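The robot barista of Stirerport has yet to touch a cup

Rochelle Sheehan has been building a kitchen robot at the Flirkden workshop since last August, and when I visited, the kitchen robot was a motor, a bag of bearings and a computer under a bench. The motor was clamped in a vice. The computer was running hard enough to warm my ankles.

"That's where it lives at the moment," she said, meaning the computer. "People come in wanting to shake its hand."

I was one of those people. I'd been told there was a robot in Stirerport that was learning to work around a coffee machine, and I'd come with a list of questions about spilt milk. Sheehan made me an instant and sat me down in front of a screen.

The project is called Grarura, and this is Grarura 2. The first was an arm she bolted together over one winter from printed parts and secondhand servos. It could lift a tea towel. It couldn't reliably put the tea towel down again, and one evening it drove its own elbow into the edge of the bench and stripped a gearbox she'd waited weeks for.

"I was learning about control by breaking things I'd paid for," she said. "So I stopped. I decided the next one would do its falling over on the computer, and I wouldn't cut any metal until I knew what I wanted the metal to do."

What she has, then, is a simulation: a countertop, a coffee machine and other kitchen things, with a robot arm mounted beside it. The arm is a Franka, or the computer's idea of one. She doesn't own the real thing and didn't pretend she might.

I asked whether that bothered her. Her own arm, if she finishes it, will be homemade, with joints in different places and a good deal more slop in them. Why practise with somebody else's body?

"Because the model was already there and it behaves itself," she said. "If the arm's fine and the task still fails, I know the task is the problem. With mine I never knew which it was. I'd spend a whole Sunday on the code and then find a loose grub screw."

Fair enough, I said, but loose grub screws are what a home-built robot is made of. Wasn't she putting off the hard part?

She thought about this for longer than I expected. "Yes," she said. "Some of it. I'd call it doing the other hard part first, but yes."

The task sounds small. The arm has to bring its gripper in among the things on the counter, do what it's been asked to do, and come away without knocking anything over. Sheehan spoke about clutter the way anglers speak about weed. A bare bench with one cube on it taught her very little, she said, so she began adding things you'd find in a kitchen. The pepper mills are there because they're tall and tip easily. The sponge is there because it's low and gets ignored.

"My mum's counter has never had just one object on it," she said. "If it only works on a clean counter, what's it for? You've already done the job."

It's a good line, though it raises the question of whether the job needs doing by machine at all. I put this to Fergal Rafferty, who was at the next bench rewinding a transformer and had been listening without hiding it. Rafferty has rented space at Flirkden longer than anyone and likes Sheehan a great deal. He doesn't like the robot.

"It's a video game," he said. "A very good one. She showed me it picking something up and I said, lovely, now what did it weigh? And it weighs whatever you typed in."

Sheehan, who had plainly heard this before, said he was right about the weight. Every mass and every friction value in the program is a number that she entered or accepted, and a few of them are guesses. She gets around it by varying them between runs, so that the controller can't lean on any one guess being true. She also shifts things on the counter and changes the light.

So how does it do? She keeps a notebook, on paper, and was good enough to turn it round so I could read it. With everything left in its usual place, the arm completes the task 76 per cent of the time. With everything shifted about, it manages 35.

I said the second number was the only one I cared about.

"Me too," she said. "I wrote the first one down because I needed cheering up."

She wouldn't give me a figure for how it would do on a real bench, and I thought better of her for it. I've sat through a few demonstrations where a clip from a simulator was shown to a roomful of people as if the thing had happened. Sheehan is careful with her verbs. The arm "reaches" in the program and "would reach" in the workshop, and she corrected herself twice when she slipped.

Money came up, as it does. The computer adds $70 a month to her share of the workshop's power bill, which the other members agreed to let her meter separately after some discussion. The software cost her nothing. The gearboxes for the real arm will cost more than everything else put together, and she's been pricing them from a supplier called Şimşekoğlu whose catalogue she has marked up in three colours of pen. She hasn't ordered any.

That's the point at which I became least convinced. There is always one more thing to vary in a simulator. You can add another mill, move the vessel a hand's width, try it darker. Each change is an evening's work and gives you a new number for the notebook, and none of them can strip a gearbox. I asked what would have to happen before she placed the order.

"Better than half, shuffled," she said. "Then I build the wrist and the gripper, just those, and put them on a stand. If the fingers can't do it on a stand there's no point building the shoulder."

And if it never gets past half?

"Then I've saved myself the gearboxes."

Rafferty, from his bench, said it was the most sensible thing she'd said all year.

I asked to watch a run. She didn't choose a good one for me; she started whatever was next in the queue and went to rinse the mugs. I'd expected to feel nothing, watching a drawing of an arm move about over a drawing of a counter, and for the first minute I was right. Then the gripper went in low beside the coffee machine, close by the rim of the brown vessel, and I found I was holding my breath on behalf of some crockery that doesn't exist.

That proves nothing about robots, of course, and may only mean that Rafferty is right about the video game. A person can be gripped by a thing without it being any closer to making the coffee. What I can report is that there's a kitchen in there, that one arm is at work in it, and that its owner knows to the percentage point how often she's been let down.

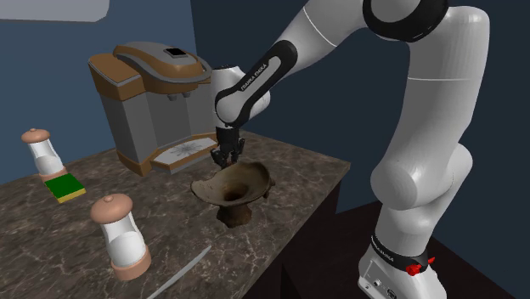 Sheehan came back with the mugs before the run had finished and didn't look at the screen. She wanted to show me the motor in the vice, which had a noise in it she couldn't place. She turned the shaft by hand, slowly, and we both leaned in. I couldn't hear anything. Rafferty said it was the rear bearing.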